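Visit report: Skovula open afternoon, March

Host: Nelli Kuusisto. Visitors: Santeri Koivisto and the undersigned.

The first stop was the open-plan office, where small household items are handled on white tables. A coiled black cable was among the items out. 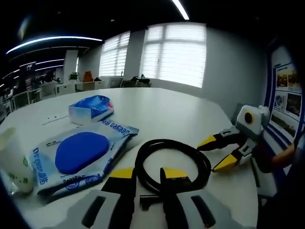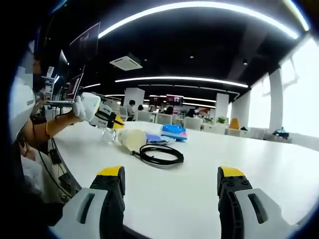 Table and items

The top is glossy and white. Clear cups are the hardest item to make out against it. Wet wipes in a soft pack crumple at the ends and do not keep a fixed outline. Cable should be coiled before it goes back in the tray.

Store room

Shelving is 2000 mm high and 700 mm wide. Labels are printed in Finnish only. Santeri has asked for the item list.

V. Levchenko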